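Unit 4: Possession accounting in netball and basketball
Course reader, section 4.2 — Estimating possessions from a box score

Assumed knowledge: section 4.1 (event definitions) and the rate statistics from Unit 3. Bring the Citthorpe League scoresheets to the tutorial.

4.2.1 Definition

A possession begins when a team gains control of the ball and ends when the opposition gains control. An offensive rebound extends the existing possession; it does not start a new one. Some broadcasters count each shot attempt as the end of a possession. That count is a count of plays, and the two must not be mixed in the same table.

Under this definition the two teams in a basketball game finish with nearly equal possession totals. The difference cannot exceed 1 in any single period, so over four quarters it is small. This property is used below as a check on data entry.

4.2.2 The estimator

Where play-by-play data are available, possessions should be counted directly. Where only the box score survives, use

POSS = FGA + k(FTA) − OREB + TOV

where FGA is field goal attempts, FTA free throw attempts, OREB offensive rebounds and TOV turnovers. The coefficient k converts free throw attempts into possession-ending trips to the line. It is less than 0.5 for two reasons: and-one free throws belong to a possession already counted through FGA, and technical free throws do not end a possession at all. The value 0.44 is standard for professional men's competition. It should be re-estimated for junior and regional leagues, where fouling patterns differ.

Team rebounds are a common source of error. If a shot is blocked out of bounds and the offence retains the ball, the scorer should credit a team offensive rebound. Many regional scorers do not. The omission inflates POSS for the team concerned and depresses its offensive rating.

4.2.3 Worked case: Kilora v Balo

Kilora: FGA 68, FTA 25, OREB 12, TOV 14, points 88.

POSS = 68 + 0.44(25) − 12 + 14 = 81

Offensive rating is points per 100 possessions:

ORtg = 100 × 88 / 81 = 108.6

Balo: FGA 71, FTA 20, OREB 13, TOV 15, points 79.

POSS = 71 + 0.44(20) − 13 + 15 = 81.8
ORtg = 100 × 79 / 81.8 = 96.6

The estimates differ by 0.8. A gap of more than 2 should send you back to the scoresheet, starting with turnovers. For game pace, average the two estimates (81.4) and, if overtime was played, scale to regulation length.

4.2.4 Sample size

Single-game ratings are descriptive only. The Citthorpe data set holds 116 games, and one game file contains 565 logged events. Szabo's tutorial sheet asks you to resample the game file 2,000 times and report the interval on offensive rating. Resample whole possessions. Events within a possession are dependent, and resampling them individually produces intervals that are too narrow.

Students who took the earlier version of this unit will remember a shortcut using a fixed standard error. It has been withdrawn.

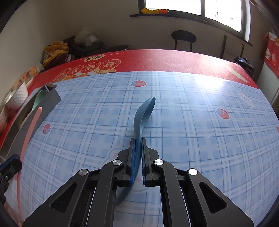
4.2.5 Adapting the method to netball

Netball has no free throw in the basketball sense, and play restarts with a centre pass taken alternately, regardless of which team scored. Two quantities are therefore reported separately: conversion from own centre pass, and goals from gains. A gain is any possession won by intercept, deflection, defensive rebound or opposition error.

The alternating centre pass makes the denominator for the first quantity almost identical for both sides. The second denominator is where teams separate. Fallahi's winning margins last season came largely from gains, with centre pass conversion close to the league mean.

Penalties for contact and obstruction do not change possession when called against the defence and should be left out of both denominators.

4.2.6 Exercises for the tutorial

1. Recompute Kilora's offensive rating with k = 0.40 and k = 0.48. State the change in rating per 0.01 change in k.
2. Derive k for the Citthorpe League from the play-by-play files. Exclude technical free throws and say how you identified them.
3. Using Fallahi's netball sheets, tabulate goals from gains by quarter.

Submit code and tables together. Queries about the scoresheets go to Keisha Yazzie; queries about marking go to Tavion Szabo. Section 4.3 covers lineup data and assumes exercise 2 has been completed.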